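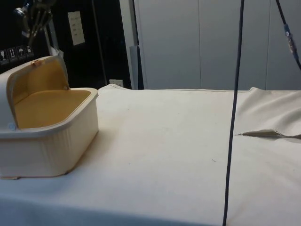 Tseng's first comment, left on the order form for the trial unit, was that the packing bench didn't need a robot, it needed a second pair of hands after two o'clock. We kept that comment on the wall while we worked on the Lokus bench cell, and most of what follows is an attempt to answer it.

Lokus bench cell for lidded boxes
Supplied and fitted by Teroritz

What it does
Lokus opens and closes rigid boxes with hinged lids, at an ordinary table, next to the people who fill and check them. It is meant for shops and small packing rooms where the boxes change often and the runs are short. It does not need a conveyor. It does not need the boxes to arrive in a rack, although they should be put down the right way round, with the catch towards the grippers.

A trained cell handles up to 600 lids in a shift. Smaller sites will see fewer than that, as the cell waits for the person at the bench and doesn't hurry them.

What changes for the people at the bench
Opening and shutting lids all day is hard on the thumbs. On most benches it is also the part of the job that gets passed to whoever started last. With the cell in place, that part goes. The rest of the job stays with people: choosing what goes in, checking it, looking at the box for scratches and deciding whether it is fit to send.

There is new work as well, and managers should plan for it. Someone has to teach the cell each new box. Someone has to clear it when it stops. At the Trandness packing room, where the first cell went in, these tasks were given to the people already on the bench, and they were given 40 minutes at the start of each Wednesday to do them. Before that they had been fitting it in between orders – it went badly and the cell stood idle a good deal.

Two other things came out of Trandness. Staff wanted the stop button on the same side as their stools, so it can now be fitted left or right. They also asked for the cell's records to show boxes only, with no names and no times per person. We agreed, and that is how it is supplied.

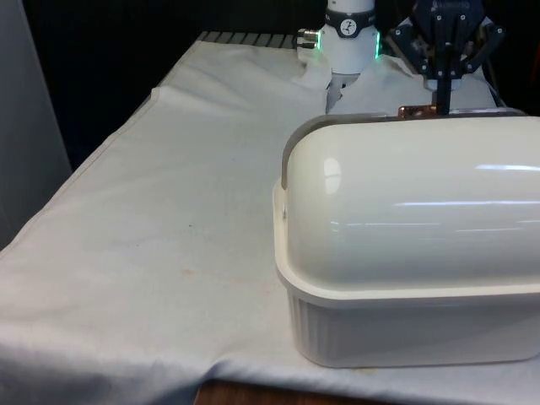 Teaching a new box takes eight good openings, guided by hand. Do them slowly and use more than one box of the same type if you have them, as catches vary. Glossy lids can take a few more tries, and strong light straight overhead makes them harder. Move the lamp or lower it before you start again.

Covering the table
A plain cloth is fine. Pull it flat in the working area and keep folds to the back. Very slippery covers let the box slide when the lid is lifted, and a thin rubber mat underneath will cure this. The cloth can go in a normal wash at 60 degrees.

Limits
Lokus is for empty or part-filled boxes that stand steady by themselves. Don't use it for glass lids, for screw tops, or for anything that has to be held shut against a spring. It will not judge whether a box is damaged. If a catch is broken it will try again, then stop and wait.

In the price
The cell, fitting, a day of training for everyone on the bench (part-time staff too, please send them), and a return visit after the first month. Spare finger tips are sold separately in pairs.

Before you order
Measure the bench and tell us which way the staff face. Send two of each box you use, including the awkward ones. We also ask for a short talk with the people who will work beside the cell, without their manager in the room if they prefer. Orders placed before July are fitted in the order they come in.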